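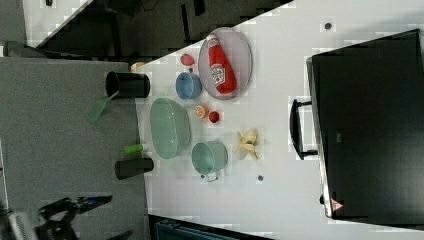

Setting up a tabletop arm for pick-and-place with toy kitchen props

These notes cover fitting a small arm and two-finger gripper beside a table, calibrating it against an overhead camera, and recording a first set of pick-and-place runs. They assume the arm is already assembled and moves under its own controller. Everything was done in the shared workshop at Lindham over a few evenings and one long Saturday.

What you need

Arm with a two-finger gripper
Fixed overhead camera with a locking mount
Table with a plain, pale top
Toy kitchen set, plus an oven or similar box with a handle
Printed calibration board
Emergency stop within reach of a standing person
Masking tape, a steel rule, a soft pencil

1. Place the table and the base

Stand the arm base beside the table, not on it. A base bolted to a light table shakes the table, and the props creep during a long session. Ours is on a separate Dremmont stand, weighted at the bottom and with its feet taped to the floor.

Check that the gripper can reach the far corner of the table without the elbow going straight. If it can't, move the base, not the props. An arm near full stretch becomes slow and jerky, and the controller may refuse the move.

Carpet gives a little under load. Leave the stand overnight before you calibrate. We lost a calibration by skipping this.

2. Mount the camera

Fix the camera above the work area, looking down. It need not be square to the table. Gerardo Gatchalian set ours at an angle to clear a roof beam, and the calibration takes care of the rotation. It does need to stay still, so lock every joint on the mount and mark each one with pencil across the join. If the pencil lines no longer meet, recalibrate.

Set exposure, focus and white balance by hand. Automatic exposure will shift every time the arm crosses a white table top, and your recordings will flicker in brightness from one step to the next.

3. Calibrate

Put the board in the gripper and take 23 poses, spread over the whole table and at different heights. Tilt the board in each one. Poses that all face straight up at the camera give a result that looks good in the report and is wrong near the edges.

We used the Grideo script, which solves for the camera position and writes it to a text file. Keep the old file when you run it again. To check the result, jog the gripper to a pencil cross on the table and measure the miss with the steel rule. Up to 4 mm is good enough for toy food. Do this at each corner as well as in the middle.

4. Choose the props

Pick things that fail in different ways. Our set has a Heinz ketchup bottle, a peeled banana, an orange slice, a small tomato, a blue bowl, an oval plate, a large pale green dish and a green spatula, along with cups.

Round items roll. Start them inside a dish until the gripper closes reliably. The tomato is the worst of ours.

The banana has its peel splayed out in flaps, so the outline is much wider than the part you want to hold. Set the grasp point by hand for the first runs. If you take the centre of the outline you may close on a flap.

The dish is translucent and its edge is hard to find against a white top. Depth readings through clear or tinted plastic are poor, so take the height of the rim with a rule and enter it as a fixed value.

Flat tools such as the spatula are easier to pick up with part of the handle over the table edge. Set the keep-out zone so that the fingers can pass below table height at that side, and only at that side.

5. Add the oven

A black appliance with a glossy front is a hard case for most depth cameras. Ours left holes in the depth map across the whole door. Model it as a plain box in the collision file and add a margin on every face. The handle needs its own box, or the planner will treat it as free space.

Do not connect the oven to the mains. Kristine Abella cut the plug off ours and tagged the lead before it came into the room.

6. Set limits before the first run

Cap the speed at 600 mm per minute for the first session. Set the gripper force to the lowest value that still lifts the ketchup bottle. Add a floor to the workspace just above the table top and raise it slightly wherever the table is not level – ours drops towards one side.

Test the emergency stop with the arm moving, and again with something in the gripper. On the Ridgeway controller the fingers stay closed after a stop. Other makes may let go.

7. Record

One run is one object moved from one place to another. Shift the layout between runs, and swap the props every so often. Save failed runs too, in their own folder, with a one-line note of what went wrong.

We had 1,021 runs on disk by the end of May. Each one holds the camera video, the joint positions and the gripper state, all stamped from the same clock. Check the clocks at the start of every session. A drift between camera and controller is very hard to put right afterwards.

Faults we met

Gripper closes short of the object: repeat the corner check, then look at the pencil marks on the mount.

Arm stops halfway with a planning error: usually the oven margin is too large. Reduce it a little at a time.

Bottle turns in the fingers: grip nearer the middle of the body, or add thin rubber pads. Re-measure the finger width if you do.

Video and joint data out of step: restart the recorder before the controller, then run the clock check again.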